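Speaker notes: Filling gift bags for the November open house
Version 07/05/2023

Slide 1. Title
Say hello, check that the back row can hear. Mention there are handouts by the door. The talk runs 30 minutes with questions at the end.

Slide 2. What we had to make
Last November we filled 200 small gift bags for the Brustine open house. Each bag got a mix of wrapped candy and snack packets. We bought 938 pieces in all, and the count came out short for the last few bags. Say this early so people know we made mistakes.

Slide 3. The bags
Paper bags with handles, bought flat from Celtis. Open every bag the night before. Push the bottom out with a fist so it stands up without help. Handles crease easily and guests don't care, so don't spend time on them.
(Pause. Pass the sample bag around.)

Slide 4. Order of filling
Tall packets go in first, against the back. Shorter packets go in front of them. Small single candies go last, because they fall into the gaps. If a tall packet sticks out of the top, leave it. Color showing above the rim looks good on a table.
Bags of candy that lie flat are the hard ones. They slide down and take up the whole bottom. Fold them once or leave them for the bowl.

Slide 5. The table
Use a surface you can wipe. Patterned mats are pretty, but small wrappers get lost on them. Crumbs show up best on white. Wipe between batches, and keep the unpacked candy to one side of the bag so you can see what is left.

Slides 6 and 7. Partly filled bag, then the tabletop
Leave each one up for a few seconds.
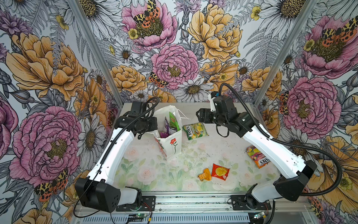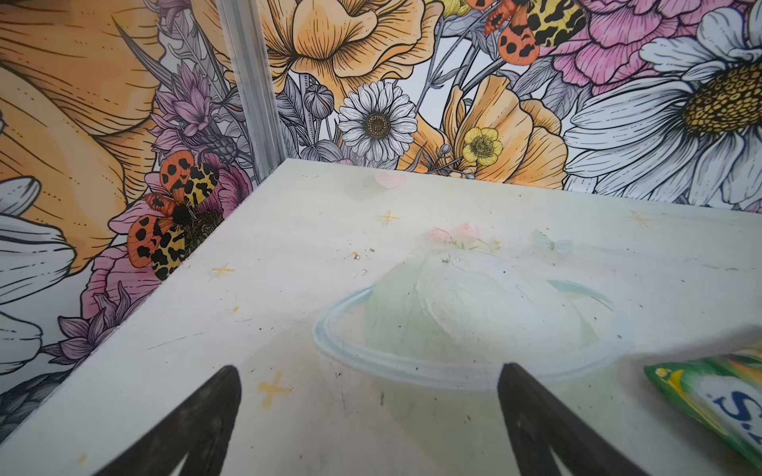
Slide 8. Time and cost
Two people can fill a bag in about 200 seconds when they start out, talking included. It gets faster. The Tomaszewski hall charges by the half day, so book the whole day and use the second half for tags and boxes.
Skip the cost table if we are running late. It is on the handout.

Slide 9. Moving the bags
Stand them in shallow boxes, close together, handles up. Don't stack. We used Prundier crates the first year and the sides were too high to reach into.

Slide 10. Questions
Likely ones: nut allergies (put a card on the table and keep those packets separate), leftovers (bowl by the exit), ribbon (no, it takes too long).
Collect the sample bag before people leave.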